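How to Build Your Own Price Index From Old Receipts

Posted in: Household Numbers

I love the official inflation figures. I read them the morning they come out, with coffee, like other people read box scores. But they describe an average household, and mine buys far too much rye bread to be average. So a few years back I started keeping a price index for my own kitchen and bills, and it has turned into my favorite spreadsheet of all time. You can set one up in an evening, and after that it takes a few minutes a month.

You'll need a spreadsheet program (any of them will do), whatever old receipts or statements you can dig up, and a pencil for the first step.

Step 1. Pick your base month

The base month is the month everything else gets compared to. By tradition its index value is 100. Choose a month you have good records for and that was fairly ordinary. I used November the first time, which was a mistake! Holiday baking had crept in and I was apparently buying butter for the whole street. March or October would have been better for us. If your ordinary months are different from mine, go by yours.

Don't worry about going way back. A base month from last year is plenty to get going, and you can attach older data later (see the part on chaining, further down).

Step 2. Gather the paper

Dump it all out. My first haul was 48 receipts from a shoebox, most of them from Drenari, the grocery chain we used back when we lived in Marsden. The ink on thermal receipts fades, so do the oldest ones first. If you can still tilt one toward a lamp and read it, write the total and the main items on the back in pencil right away.

Other good sources:

Store loyalty accounts, many of which let you look up past purchases.
Utility bills, which usually give both the rate and the amount used.
Lease renewals and insurance letters.
Bank statements, good for totals but useless for individual items.
Old email. Search for "your order" and prepare to lose an hour.

Step 3. Write your basket

The basket is the list of things you'll price every month. Mine has 30 items and I wouldn't go much higher, since every item you add is one more price you have to go find. Cover the big bills first (rent, power, water, phone, gas for the car), then fill the rest with food and household stuff you buy over and over.

Be really specific. "Cheese" will ruin your index. "Store-brand sharp cheddar, one-pound block" will hold up for years. The same goes for gas: pick a grade and pick a station. What you want is to compare the same thing with the same thing, so that when the number moves, you know a price moved and your taste didn't.

Leave out the once-in-a-decade purchases. A new refrigerator tells you plenty about the month you bought it and nothing about the next hundred.

Step 4. Set the quantities

This is where it gets fun. Next to each item, put how much of it you use in a normal month. These are your weights, and they're what make the index yours. If you drink a gallon of milk a week and your neighbor drinks none, milk going up should push your index and leave your neighbor's alone.

Things you buy less than monthly can have a fraction. We buy one big bag of rice every four months, so rice gets 0.25. Laundry soap every other month gets 0.5. It looks silly for about a day and then you get used to it.

Now freeze the quantities. Same amounts, every month, even if you went on vacation or had six cousins visiting. You're measuring prices here. What you spent belongs on a different sheet (and I have one of those too, naturally).

Step 5. Lay out the sheet

Column A: item
Column B: unit (pound, gallon, kilowatt-hour, month)
Column C: quantity per month
Column D: base price
Column E onward: one column for each month's prices
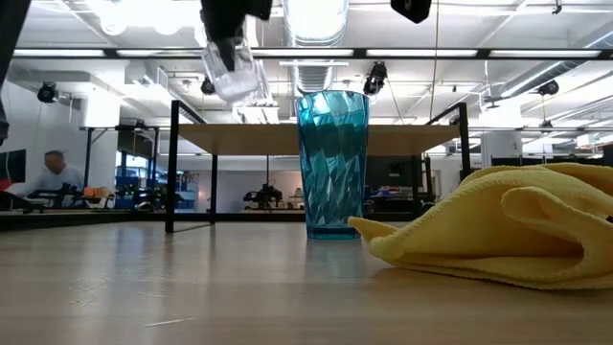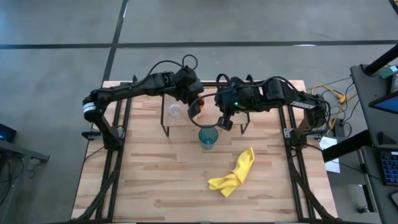 First picture: blue glass and yellow cloth. Second picture: the work table and robot arms.

At the bottom of each price column you want the cost of the whole basket. That's each quantity times its price, all added up, and the SUMPRODUCT function does it in one go. With items in rows 2 through 31, the base month formula is:

=SUMPRODUCT($C$2:$C$31,D$2:D$31)

Copy it across to every later column. The dollar signs keep the quantities locked in place while the price column shifts over, so type them carefully.

One row below that goes the index itself:

=D32/$D$32*100

Copy that across too. Column D will say 100, as it should, and everything after it is your very own inflation record. The first time I saw a whole row of those fill in I called my sister.

Step 6. Work one through by hand

I always do one month on paper before trusting the sheet. Say the basket cost $1,275 in the base month, and the same basket costs $1,377 now. Divide the new cost by the old one and you get 1.08. Multiply by 100 and the index stands at 108, so your prices have gone up 8 percent since the base month.

Please note the "since the base month" part. If last month's index was 107 and this month's is 108, prices did not rise 8 percent this month. They rose one point on the index, a bit under 1 percent. To get the change between any two months, divide the later index by the earlier one, subtract 1, and multiply by 100. Subtracting one index from the other gives you points, and points are only the same as percent when you're starting from exactly 100.

Step 7. Collect prices the same way each month

Pick a spot in the month and stick to it. I do mine on the first grocery trip after rent goes out. Bring the list, photograph shelf tags if you don't feel like writing, and type it all in that evening before the enthusiasm wears off.

You'll need house rules for a few situations, and it's worth writing them in a notes tab so future you does it the same way.

Sales. Either always use the shelf price or always use the price you'd pay that day. I use what I'd pay. My index is jumpier for it, but it feels truer to life.

Out of stock. Carry last month's price forward and color the cell so you remember. If the thing is missing three months running, it's time to swap it.

Shrinking packages. Oh, this one! When the coffee goes from 16 ounces to 14 and the sticker doesn't change, the price went up. That's why column B exists. Record the price per ounce or per pound, and the sheet will catch what the label was hoping you'd miss.

Coupons. I ignore them. Keeping track of them made me cranky.

Chaining: what to do when your life changes

Sooner or later the basket stops fitting. You move, a baby comes along, somebody in the house quits meat. When we moved from Marsden to Hirkow there was no Drenari anymore, the heating was electric, and the bakery I liked, Wurkau, sold its rye in a different size loaf. My old basket was describing a household that didn't exist.

You don't have to start over. Pick one month and price both baskets in it, the old and the new. Suppose the old index stands at 112 that month. Your new basket starts there, at 112, and from then on you multiply 112 by the new basket's cost this month divided by its cost in the linking month. The long line carries on without a jump, and the swap itself adds nothing to it. The official statisticians do a much fancier version of the same trick.

Do keep the old tab. I've gone back to mine more times than I can count, usually to settle an argument over what eggs used to cost.

Splitting it up

Once you have the main index running, make a few small ones using the same two formulas on fewer rows. Food only, energy only, everything except rent. Mine tell very different stories. Food zigzags all year, rent sits perfectly flat and then takes one big step, and the phone bill has barely moved since I started. Put them all on one line chart with the base month at 100 and you can see at a glance which one has been dragging the total up.

A chart tip while you're in there: start the vertical axis at 90 or so instead of zero. With zero at the bottom, the lines get squashed together at the top and you'll wonder why you bothered.

Checking against your paycheck

Make one more row with your monthly take-home pay and turn it into an index the same way, this month's pay divided by base month pay, times 100. Then divide the pay index by the price index and multiply by 100. Above 100, your pay buys more of your basket than it did in the base month. Below 100, it buys less. Use pay from regular months only, and leave out tax refunds and bonuses or you'll get one thrilling month followed by a slump.

If you get stuck on the formulas, check first for a price typed as text (a stray space or a dollar sign in quotes will do it). SUMPRODUCT treats those as zero without complaining, and the basket total comes out too low.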